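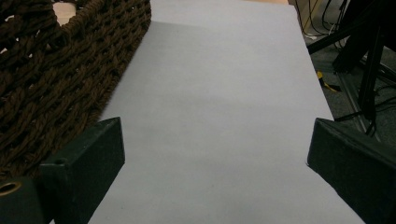

3.2 Paper and storage materials

Figure 2. Sheet paper beside a basket of dark brown twisted rope.

Households in Plosomcombe keep wrapping paper for years. Of the 132 households interviewed, most stored flat sheets in a hall closet or under a bed, and 36 had a fixed place for paper that every adult in the home could name. Tripathi found the same pattern in his earlier study of Iltotden, although the homes there were larger and the paper was more often rolled.

We logged 2455 separate items over the study period. Each was entered once by material, width and main use. Pale, unprinted paper was reused more than printed paper. People cut it down for shelf liner, drawing paper and dress patterns, and the smaller pieces went to children. Printed paper was saved for gifts and rarely cut.

Containers were coded separately. Rope and wicker baskets held offcuts, string and tape, while cardboard boxes held full sheets — often folded once, which left a crease that limited later use. Josefien Schouten coded the container entries, and a second coder checked every entry from April. Disagreements were mostly over lidded baskets, which we moved to the box category.

Age of the paper was self-reported and should be read with care. Several respondents dated a sheet by a house move or a wedding, and two members of one household often gave different years.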